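**FOR RELEASE March 22, 2026**

# Holloway Library Asks Town for Its Unreturned Books, Promises Not to Sigh

HOLLOWAY - The Holloway Public Library will stop charging overdue fines this spring and will forgive every fine already on its books, including one that has been growing quietly since a patron borrowed a guide to personal organization and moved house twice.

The amnesty covers all cardholders at the Holloway main branch and the smaller Puvstead branch. Patrons can bring back books, discs, magazines and puzzles in any condition short of actively moldy. Staff have been asked to say "thank you" and nothing else.

"We looked at what fines brought in last year, and then we looked at what we spent on envelopes and postage to ask for them," said library director Leilani Hutchins. "The envelopes won. I would like to say it was a long and difficult debate, but we were done before the coffee was."

Under the old rules, a late book cost its borrower 10 cents a day, and a card was blocked once the balance passed two dollars. Library records show that many blocked cards belonged to children, who are not known for managing their own transportation.

Under the new rules, a card is paused only while an item is more than 29 days late. The pause lifts the moment the item comes home. Lost books will still have to be paid for or replaced with a copy of the same title. Replacing a missing cookbook with a different cookbook that the patron also did not enjoy will no longer be accepted, a practice the Puvstead branch had allowed for longer than it cares to discuss.

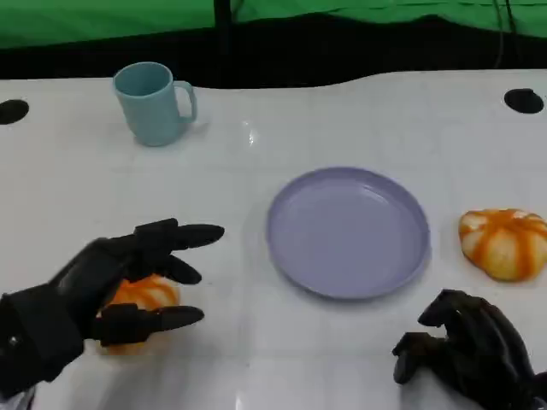 *White tabletop and green backdrop.*

The change was drafted by circulation manager Ezequiel Tlapale, who has worked at the front desk for nine years and has heard, by his own account, every explanation a late book can have.

"Dogs come up less than you'd think," Tlapale said. "It's mostly car trunks. People find a book under the spare tire and they're so embarrassed they drive around with it for another year. I'd like those books back. Some of them have a waiting list."

At the top of that waiting list is the second volume of a mystery trilogy, gone since December. The first and third volumes remain on the shelf, where they have been of limited use to anyone.

The library is also simplifying its loan periods. Books will go out for three weeks, as before. Discs and magazines, which used to follow a schedule printed on a card that staff themselves had to look up, will now go out for three weeks too. Most items will renew on their own up to two times unless another patron is waiting.

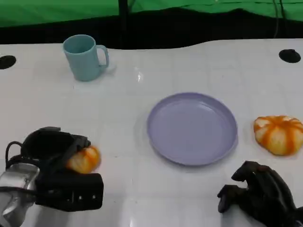 *Light-blue mug on the white table.*

Puvstead branch librarian Ottilie Nägeli said her regulars have taken the news calmly, with one exception.

"A gentleman insisted on paying what he owed," Nägeli said. "I told him it had been forgiven. He said he hadn't asked to be forgiven. We settled on him buying something at the used book sale, and he haggled."

Patrons do not need to apply, fill out a form or appear in person. Existing balances will be cleared automatically, and blocked cards with nothing outstanding will work again at both branches. Anyone whose card has expired can renew it at either desk with proof of address. Books may be left in the outdoor drop at any hour, and the drop has no opinion about how long you had them.

Fees for printing and for lost items are not affected. Neither is the rule about soup.

**About the Holloway Public Library**

The Holloway Public Library serves Holloway, Puvstead and the surrounding area with books, films, story hours, public computers and a seed exchange that is heavy on zucchini.

**Press contact**

Muammer Tuncer, Communications
Holloway Public Library, main branch
Interviews with the director and both branches available on request.

\###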